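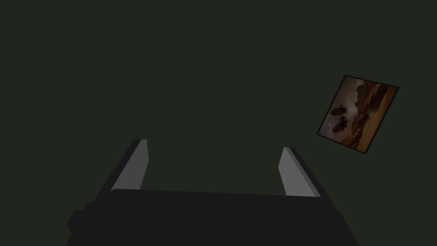
暗い壁に、傾いた小さな額

アニメの二期というものに、私はだいたい身構えてしまうほうです。一期がきれいに終わっていればいるほど「もうそっとしておいてあげて」という気持ちになるし、かといって発表されれば真っ先に配信予定を調べてしまう。面倒な視聴者だなあと自分でも思います。

そんなわけで『灯台守バルタリ』の第二期も、三月に始まったときには録画だけして、半年近く寝かせていました。それをこの数日で一気に観終えたので、忘れないうちに書いておきます(2021-09-26の時点での感想です。あとで考えが変わったらすみません)。結末そのものには触れませんが、途中の展開には少し触れますので、まっさらな状態で観たい方はここで引き返してくださいね。

未見の方のために簡単に言うと、北の海にあるネルカッハという島で、灯台守の老人ファーガス・カーと、本土から流れてきた少女ローナ・マクブレインが暮らす話です。一期は本当に静かで、二人がじゃがいもを茹でたり、レンズを磨いたり、船の名前を言い当てたり、そういう場面ばかりでした。それが好きだったんです、私は。寝る前に一話ずつ観て、エンディングの途中でうとうとするのが冬の楽しみでした。

ところが二期は、いきなりファーガスのいない朝から始まります。ローナがひとりで階段を上がっていく、その足音がずいぶん長く続くんですよね。階段は121段あるという設定で、一期では二人がおしゃべりしながら上るので気になりませんでした。今回は台詞なしで、ほとんど最後まで聞かせる。正直、第一話は少し退屈だと思いました。でも全部観てから戻ってくると、あの長さがもうたまらなくて、お茶を淹れ直してもう一度観てしまいました。

新しく出てくる人物では、測量技師のドゥーガル・スキナーが断然よかったです。登場したときは、島を買いたがっている会社ゾルケッティの手先で、いかにも嫌なやつという顔をしているのに、第4話で郵便船に乗り遅れてから、だんだん島の台所になじんでいくんです。声の演技もうまくて、怒っているのに語尾だけ迷っている感じが、なんとも。夫は「こういう役は最後に裏切るよ」と横から言い続けていましたが、それについては黙っておきます。

逆に物足りなかったのは、エルスペス・ラザフォードの扱いです。一期であれだけ意味ありげに手紙を書いていた人なのに、二期では中盤にぽんと過去が語られて、それでおしまい。あの手紙の返事を待っていた身としては、せめて一話まるごと使ってほしかった……。会社側の話に時間を取られたのかなと思います。会議の場面が多すぎるんですよ。灰色の部屋で大人が書類をめくっているより、私は海が見たいんです!

音楽は一期に続いて、アコーディオン中心の素朴なもの。嵐の回だけは曲がまったく流れず、風と鎖の音で押し切っていて、イヤホンで聴いていたら思わず部屋の窓を確かめに行きました。ここは作り手の度胸を感じたところです。背景の絵も、霧の色が回ごとに少しずつ違うので、できれば部屋を暗くして観るのをおすすめします。

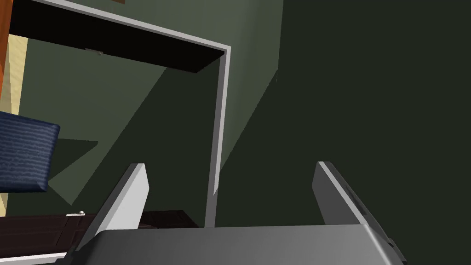
一期を観ていなくても、二期から楽しめますか?
筋を追うだけなら二期からでも困りませんが、ファーガスとローナの暮らしを知っているほうがずっと胸に来るので、一期を先に観ることをおすすめします。

同じことを妹にも言ったら、「全部観る時間なんてない」と返されました。そういう方は、せめて一期の最初の回と、じゃがいもの回、それから最終回だけでも。じゃがいもの回は一見なんでもない話なんですが、二期の終わりのほうで鍋の蓋の音が出てきたとき、あれを知っているかどうかでだいぶ違います。私はここで泣きました。鍋の蓋で泣いたのは53年生きてきて初めてです。

原作の短編集『カルッピネン海峡』も、古本でようやく見つけて注文しました。アニメでは出番の少ないロス・ホールデン船長が、原作では主役の話もあるそうで、届くのがとても楽しみです。読み終わったらまたここに書きますね。その前に、たまった編み物を片づけなくてはいけないのですが。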